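Utensil crocks: sizing, standing and cleaning

The question that came in most often after the June issue was about utensil crocks, so this item covers them at more length than the short note we ran then. It deals with upright, open-top containers kept on a counter or table for spatulas, spoons, whisks and ladles. Drawer inserts and wall rails will be handled separately.

Height

The working rule is that a container should cover between one-third and one-half of the length of the tools it holds. Below one-third, the handles act as levers and a light container can go over when a tool is dropped in at an angle. Above one-half, short tools sink out of reach and have to be fished out by the head. Most household spatulas fall within a fairly narrow range of lengths, so one crock will suit nearly all of them. Ladles and long tongs are the exceptions and are better off in a taller, heavier vessel of their own.

Measure the tools before buying the container. Lay the longest and the shortest side by side, note both lengths, and work from the shorter one when setting the upper limit. The Jotine crock, which several readers own, comes in 2 heights. The shorter is adequate for spatulas and wooden spoons. The taller is useful only if the set is mostly ladles.

Opening and load

A crock is full when a tool can no longer be withdrawn without lifting its neighbor. For a medium opening that point comes at around 15 tools if they are all thin-handled, and much sooner if any have thick molded grips. Wide heads crowd the top well before the handles crowd the bottom. If the heads are touching, remove the widest tool first and check again.

Handles go in first, heads up. This keeps the part that touches food away from whatever collects at the base, and it lets the cook identify the tool without pulling it out. Knives, peelers and anything else with an exposed edge do not belong in an open crock at all.

Surface

Ribbed or ridged walls give a better grip than smooth glaze when the container has to be moved with damp hands. The cost is cleaning. Grease mist and flour settle in the grooves, and a flat cloth passes over them. Use a soft brush, working around the ridges and then down. Pale colors show buildup early, which helps in judging when a wash is due.

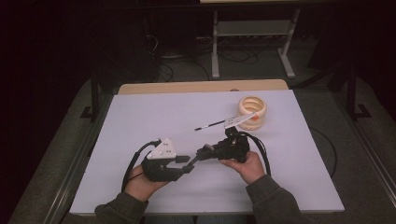
Ribbed cream container with a white spatula leaning against its lower front.

Tools left leaning on the outside of a crock tend to slide, particularly on a smooth board or tabletop. A thin handle has little friction against the surface, and a small knock will move it. During cooking, a spoon rest or a folded cloth is a more stable place for a tool in use. Once the tool has been washed and dried it should go back inside.

Base and placement

Check the underside before placing any crock on a wooden table. Unglazed foot rings scratch oil finishes and will mark softer lacquers. Felt pads are satisfactory on a dry surface but hold water near a sink, where thin silicone or cork is preferable. Banda sells stick-on cork rounds that can be trimmed with scissors; press them down for a full minute and leave overnight before loading the container.

Place the crock on the side of the working hand, behind the cutting area and clear of the stove. Plastic heads soften or discolor if kept beside a burner, and the side facing the heat will show it first. A gap of 2 hand widths from the edge of the cooktop is sufficient in most kitchens. Keep it off the front edge of the counter, where sleeves catch the handles.

Drying and cleaning schedule

Most odor complaints trace back to tools put away wet. Water runs down the handle, gathers at the base and stays there. Dry each tool fully, including the joint between head and handle. A disk of folded paper towel in the bottom will show whether moisture is getting in. If it comes out damp, the drying step needs attention.

Empty and wash the container every 2 weeks in ordinary use, with hot water and dish soap. Rinse, invert on a rack, and refill only when the inside is dry to the touch. For mineral rings, leave diluted white vinegar in the base for a short while, then brush and rinse. Check the maker's instructions first if the interior is unglazed.

Sorting

Wash day is also the time to review the contents. Discard plastic spatulas with melted or frayed edges, and any tool whose head turns on its handle. Duplicates can go in a drawer.

The next issue covers drawer inserts, including the adjustable Schwaiger type and how to cut a liner to fit.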